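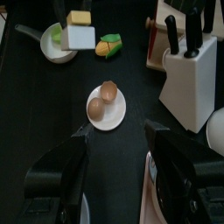
*Play food on the black table: plate with the egg and one shell half, pan behind it.*

**Streaks and dust on a matte black play table, and where to keep the egg shells**

I keep a set of toy kitchen food on a matte black tabletop. Two problems.

1. The surface shows light streaks after every wipe, and dust specks are visible again soon afterward. I use a damp cotton cloth and a small amount of dish soap.
2. The egg comes with a separate shell. The broken edge is jagged and I don't want it crushed under the pan in the storage bin. At the moment it sits on the plate next to the whole egg.

The table was bought in October. I would prefer not to put a coating on it.

Posted by Toàn Cù, November 15, 2018

---

**Lâm Phan**

The streaks are most likely soap residue. Matte black shows it more than any other finish. Procedure:

- Remove everything from the table and dust it with a dry microfiber cloth.
- Wipe with plain water, cloth wrung out hard.
- Dry at once with a second microfiber cloth, in one direction only.

Repeat the water step if streaks remain. Do not use furniture polish or a melamine sponge. Both leave shiny patches on a matte surface, and the patches are permanent.

If a mark survives two passes, hold a flashlight low across the table. A scratch will catch the light from one side only. Residue looks the same from any direction.

For the shell, use a lidded box slightly deeper than the shell half. Set it open side down on a folded cloth. The whole egg can go in the same box if there is a divider. Pans and blocks go in a separate bin, heavy pieces at the bottom.

---

**Brukus**

I just use an egg carton for mine. Works fine.

---

**Nonell**

Agree on skipping the soap. Black tables show dust whatever you do, so I put a gray felt mat under the dishes and shake it out outside. You still have to wipe the edges. No idea about the shell, our set doesn't have one.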